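Trullon Reading Rooms: Furniture and Interior Works
Interim progress report to the Barnau Fund
Submitted Fri 16 February

Reporting scope

This report covers work on the reading room refurbishment at the Moffat and Vudska branches since the November statement. It deals with furniture, flooring and lighting. The catalog migration is reported separately under its own grant line and is mentioned only where it affects the opening schedule.

Status against plan

Moffat is on schedule. Vudska is 2 weeks behind, owing to a subfloor defect described below. Total spending remains within the approved budget, and no transfer between headings is requested at this stage.

Flooring

The old carpet at Moffat has been lifted and the adhesive residue ground off. Moisture readings were within the flooring manufacturer's limits at every test point, and the new sheet flooring was laid and welded in January. The threshold at the children's area has been reset to remove a raised edge noted in the access audit.

At Vudska the same sequence was started, but part of the subfloor along the north wall was found to be soft. The boards were replaced and two joists reinforced. The cost was charged to contingency. The leak that caused the damage came from a downpipe joint, which the building owner has repaired at its own expense. Readings in the affected strip are still falling and flooring will not be laid there until they are stable for two consecutive weeks.

Tables and seating

The tables were specified with a pale woodgrain surface to keep reflectance in the middle range and reduce contrast between page and background. Dark tops were ruled out after the user survey, in which 576 responses were received across both branches. Glare was the most frequent complaint about the old furniture, followed by unstable legs.

Some sheen remains on the new finish when light arrives at a low angle. The lighting contractor has been asked to take this into account when aiming the fittings over the long tables. A matte topcoat was considered and set aside, as the supplier would not extend the surface warranty to cover it.

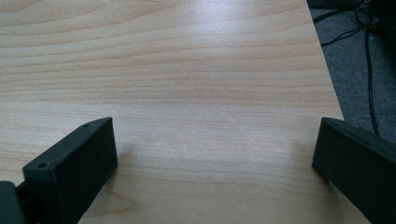 Lighting

All fittings at Moffat have been replaced. The dimming controls are installed but not yet commissioned — the contractor is waiting for a replacement gateway unit. Until it arrives the room runs at fixed output during opening hours, with a manual switch by the staff desk.

At Vudska the first-fix wiring is complete. Second fix follows the flooring.

Shelving

Of the 40 bays ordered, 20 have been delivered and assembled at Moffat. The remainder are held at the supplier's warehouse until Vudska can receive them. Storage is free of charge under the current order. End panels were supplied in the wrong shade and have been sent back; the bays can be loaded without them.

Public access

Moffat has kept a reduced service running from the ground floor meeting room. Loans and returns are available during normal hours, and reserved items are brought over from the main store twice a week. Study space is not available. Vudska is closed, and its users have been directed to the mobile service.

Risks

Drying time at Vudska is the main risk to the program. If readings do not stabilize, a dehumidifier will be hired and charged to contingency.

Late commissioning of the lighting controls at Moffat would not prevent reopening, but the energy monitoring required under the grant conditions could not begin until the gateway is in place.

Work planned for the next period

Commission lighting controls at Moffat and start energy monitoring.
Load shelving at Moffat and move the local history stock back from storage.
Lay flooring at Vudska, followed by second-fix electrical work.
Take delivery of the remaining shelving.
Repeat the user survey at Moffat after reopening, using the same questions on glare, noise and seating comfort.

A revised program for Vudska will be sent to the Fund once the flooring date is confirmed. Invoices for the period are attached as a separate file, numbered in the order of the budget headings.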